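Stellness Bath and Body Label Set, README

Contents

Stellness is a table of product listings for handmade bath and body goods: bar soaps, lotion bars, sugar scrubs, bath salts and lip balms. Each row holds one listing as the seller wrote it, plus the ingredient list from the label. The listings come from two shops, Flirnik and Flukden, which agreed to share their back catalogs.

Fields

listing_id, shop, product_type, title, body, ingredients, net_weight_oz, scent_family, cure_weeks

scent_family takes one of 10 values. "Unscented" is a value of its own and should not be read as missing. cure_weeks is filled in for cold process soap only and is blank for everything else. Net weight is the weight on the label, so a bar that has dried out on the shelf may weigh less.

Ingredients are kept in label order. Flirnik lists oils by common name and Flukden uses the Latin names, so we added a lookup file, oils.csv, that maps one to the other.

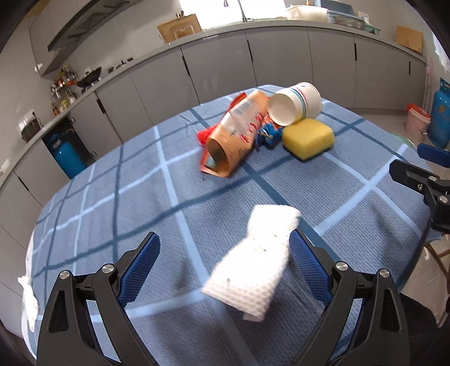
Shiferaw wrote in after the October release that the lookup treated shea oil and shea butter as the same thing, and that anyone working out lye amounts from it would get the wrong number. The two now have separate entries. Three listings changed as a result.

Known problems

Gift sets appear as a single row with all the ingredients run together. There are 24 of these, marked "set" in product_type. Leave them out if you are counting ingredients per product.

Seasonal scents are often relisted under a new title with the same body text. We did not remove the repeats.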